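How to enter a skate comp (first timers)

Entries for the Camville round open Monday and my inbox is already full of the same questions. So – one page, everything in it, please read before you message me.

1. Pick your division

Street or park. You can do both but you pay twice and the practice sessions overlap, so for a first comp just do one. Under 12s, under 16s, open. Age is your age on the day of the comp, not the day you enter. If you've ever made a final in open you can't drop back into the beginner jam. Yes, we check.

2. Make your profile

Entries go through Hostness this year. Make the account in the skater's name, not mum or dad's, or the ranking points end up on the wrong person and it takes weeks to fix. Parents go under "guardian". Write down your skater number when it comes up. Mine's 3,549 and I still have to look it up every time.

Stuck on the waiver page? Scroll right to the bottom of the text box, the button stays grey until you do. Try a laptop if your phone won't play along.

3. Pay

Card only. The spot isn't yours until you get the second email, the one with the heat list link. First email just means they got the form. Check your junk folder. Then check it again.

Waitlist moves a lot in the last week so don't give up if you're on it.

4. Get your gear sorted

Helmet for everyone under 16, certified, strap done up the whole run. Pads are up to you in street, required in park for the under 12s. New bearings or wheels – put them on a week out, not the night before. I've done the night before. Spent warm-up chasing a axle nut across the car park.

Comp tee goes over whatever you're wearing so the judges can find you. Size up. If you're between sizes get the bigger one, you need to be able to lift your arms.

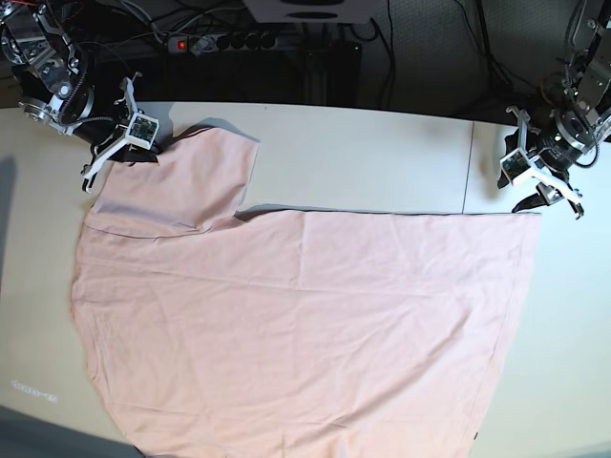
Pink tee, laid out flat.

Number gets pinned on the back, four pins, one each corner. Pin it with the shirt flat on a table before you put it on. Much easier than getting your mate to stab you in the shoulder.

5. Plan your run

Forty-five seconds for first rounds. Shorter than it sounds when you're practising and a lot longer when you're out there. Pick five or six tricks you land nearly every time and link them so you're never pushing back the full length of the course. Put your best one second or third – not last, you'll be cooked.

Film a practice run and time it. Then have a backup line for when you bail the first rail, because you might, and standing there thinking eats the clock.

If the course is the same as the Mahuika round, the hip on the left is faster than it looks. Favour the right side until you've got a feel for it.

6. On the day

Check-in shuts half an hour before your heat. Shuts means shuts. Coralie Goodwin is on the desk and she's lovely but she won't reopen the list for you.

Bring water, a hat, sunscreen, spare laces, a skate tool and somthing to eat that isn't from the servo. Practice is by division so stay off the course till yours is called. Two runs each, best one counts. Scores go up on the board by the canteen, and protests have to be in before the next heat drops.

Didn't make the cut? Stick around and watch the final. You'll pick up more in that hour than in a month of clips.

Still stuck, comment below and I'll get to it after work.

Recent posts
Felen bowl reopens in September
Waxing a ledge without wrecking it for everyone
Mahuika round – results and heat sheets
How judging works in park
Second-hand boards: what to check before you buy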